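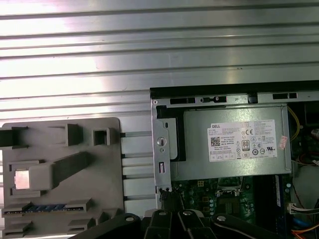

Un boîtier d'ordinateur de bureau ouvert, à côté d'un panneau en plastique gris.

Dans les coulisses de Vovia, le site people qui vérifie avant de publier

La rédaction de Vovia ouvre ses portes une fois par an, en novembre. Le site suit l'actualité des chanteurs, des acteurs et des candidats de téléréalité, avec une rubrique judiciaire qui fait une bonne part de son audience. J'y ai passé une journée, de l'arrivée de l'équipe du matin jusqu'au bouclage de la lettre de 18 heures.

Les locaux sont au deuxième étage d'un immeuble de bureaux, au-dessus d'une agence de voyages. On entre directement dans la salle principale. Les bureaux sont groupés par rubrique, musique près des fenêtres, télévision au fond, justice contre le couloir. Les visiteurs reçoivent un badge et une feuille avec les horaires des présentations.

La conférence de rédaction commence à 9 h 30. Ce matin-là, l'essentiel de la discussion a porté sur la chanteuse Nirasska, qui aurait rompu avec son producteur. Deux comptes de fans l'affirmaient, son entourage ne répondait pas. Le rédacteur en chef, Valeriano Cifuentes, a refusé le sujet jusqu'à nouvel ordre. « Une photo supprimée sur un réseau social, je n'appelle pas ça une source », a-t-il dit. La rédactrice qui défendait l'article a gardé le dossier ouvert et repris ses appels.
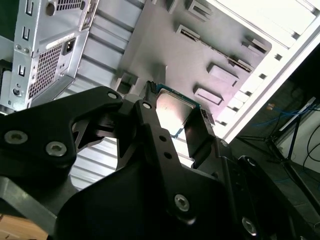 Un processeur d'ordinateur de bureau.

La rubrique justice travaille autrement. Trois journalistes y lisent des décisions, des rôles d'audience et des communiqués de parquet. On nous a montré le parcours d'un article sur un litige entre l'animateur Ouali et son ancienne maison de production. Le texte comptait sept paragraphes au départ, il en restait quatre à la relecture. Tout ce qui venait uniquement de l'avocat d'une partie a été attribué ou retiré. Le service s'interdit aussi de donner l'adresse, même approximative, des personnes citées.

J'ai demandé combien de sujets étaient abandonnés. Sur 70 propositions arrivées la semaine précédente, 40 ont été publiées. Les autres attendent une confirmation ou ont été reprises ailleurs entre-temps, ce qui agace visiblement l'équipe.
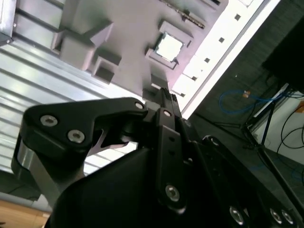

Puce carrée sur un support gris clair.

Après le déjeuner, la visite passait par le studio vidéo. La pièce est petite et il y fait chaud. On y tourne une chronique quotidienne de 10 minutes, sans prompteur, en une seule prise quand tout va bien. Celle du jour était consacrée à la tournée de Kestham, dont deux dates venaient d'être reportées. Le chroniqueur a recommencé son lancement trois fois à cause d'une faute sur le nom de la salle.

Les questions du public ont surtout concerné les photographes. Vovia achète ses images en agence et refuse celles où figurent des enfants de célébrités. Cifuentes a reconnu que la règle avait été enfreinte par le passé et qu'une galerie avait dû être retirée en pleine nuit. 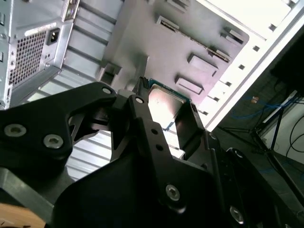
Informations pratiques

L'inscription se fait par courriel, un mois avant la visite. Les groupes sont limités à 10 personnes. Les photos sont autorisées dans la salle principale, pas pendant la conférence de rédaction. Prévoir la journée entière si l'on veut assister au tournage, le studio n'étant accessible qu'à partir de 14 heures. L'immeuble a un ascenseur, mais il faut demander le code à l'accueil.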